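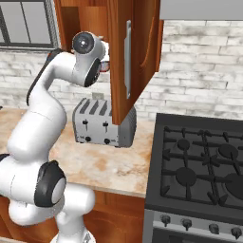

Robot arm at an upper cabinet, rendered kitchen.

Week 6 handout: Browser extensions, permissions and what happens at review

Bring this on Thursday, along with your laptop and a clean browser profile. Please don't use the profile you do your banking in!

Last week we got as far as the manifest, the small JSON file that tells the browser what your extension is called, which scripts it runs and what it wants access to. Today is about that last part, and it's my favorite topic in the whole course, so forgive me if I run long.

1. Permissions and host permissions

An API permission (storage, tabs, downloads, alarms) lets your code call a part of the browser. A host permission lets your code work with pages on certain sites. In Manifest V3 these go in two separate lists, and mixing them up is the most common mistake I see in homework.

Our running case is Tremus, the little note-taking extension from the lab folder. Open its manifest and look at the host list. The first version asked for every site on the web. All it really needed was the page you were on when you clicked the button, and there's a lovely permission for exactly that: activeTab. It grants access to the current tab after the user does something, and the access goes away when they navigate to another site. Swap it in, reload, and the scary install warning is gone. Try it – it's a great feeling.
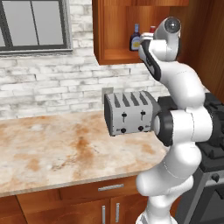
Keep in mind that some permissions can be optional. You list them under optional_permissions and ask at run time, from inside a click handler. If the user says no, your extension should keep working with that one feature turned off. Tremus does this for downloads, and the code is only 17 lines long, so read all of it.

2. Updates that ask for more

Suppose version 1 is installed on 3149 machines and version 2 adds a permission with a new warning. The browser may disable the extension until each person accepts. Plan for it! Put the new permission in the optional list if you can, and explain it in your release notes in words your aunt would understand.

3. Writing the review notes

Stores ask you to justify each permission. Keep each answer short and tie it to a feature the reviewer can find. Compare these two, both from the Plistano project:

Weak: "storage is needed for the extension to function."
Better: "storage keeps the user's list of saved searches, shown on the options page."

When I went through this section last term, the question of remote code came up right away.
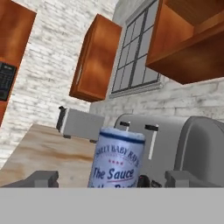 Delia Bravo asked whether she could keep her parser on her own server and load it at startup, so that fixes wouldn't have to wait for review. In Manifest V3 the answer is no. Fetching data is fine, but the code that runs has to be in the package. Her fix was to move the parsing rules into a JSON file and leave the parser itself in the extension, and it works beautifully.

For Thursday

Read chapter 4 of the Bélanger notes, skipping the part on background pages.
Cut the Tandititz manifest down to the fewest permissions that still pass the tests.
Write a justification for each one you keep, 50 words at most.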